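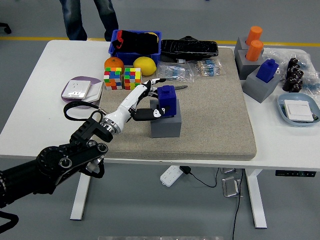
2. Color Terms for Citrus on Neutral Grounds

Zaid Yammine
June
100 shares | 2 comments

Speakers asked to name the color of a fruit often give the name the fruit is known by. The effect is strongest for oranges, where the two words are the same, and weaker for lemons, where "yellow" competes with "lemon" as a modifier. We treat the two cases separately.

The Piltis word list contains 1,000 color responses collected in Treris and Ayaaba. Each response was coded for basic term, modifier and hesitation. Responses naming only the object were kept -- earlier work dropped them, which inflates agreement.

Figure 2. An orange (left) and a yellow lemon (right) in front of a blue basket, on a beige board.

Neighboring colors matter as well. A beige ground lies close to yellow in hue but is much less saturated, and a blue object nearby supplies a strong contrast (Figure 2). In the Ayaaba responses, modifiers such as "pale" and "deep" were more frequent for lemons than for oranges. The Treris responses show the same direction with a smaller difference. We did not model lighting, and the terms are reported as spoken.

Comments (2)

grirkent_reader: Were the 100 hesitations coded by one person or two?

Zaid Yammine: Two. Disagreements were left in the file with both codes.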